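4.2 Snapping contour lines before you build a surface

Onero will happily build a surface from broken contours. It will also happily give you a cliff in the middle of a soccer field.

1. Open the contour layer and save a copy. Yes, a copy.
2. Check that the layer is in meters. Degrees make a snap distance of 2 surprisingly ambitious.

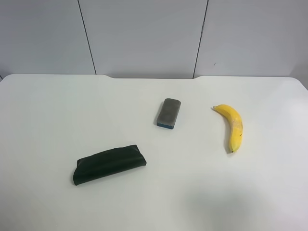 3. Choose Lines > Snap Ends and set the distance to 2.
4. Set Minimum Length to 500 and click Run.

Caution: Minimum Length deletes short lines without asking. Small hilltops are short lines.

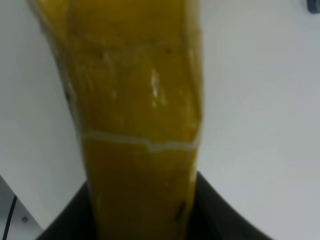

Fanditz wrote in to say that the hilltops survive if you tick Keep Closed Rings first, and that this box belongs in step 3. Fair. Tick it in step 3.

5. Click Check Elevations and fix anything listed in red.
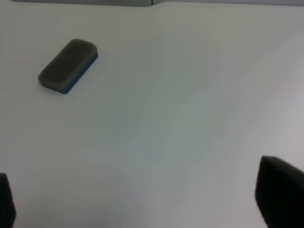
Eraser-like block on a pale tabletop.

6. Save the layer, then go to section 4.3.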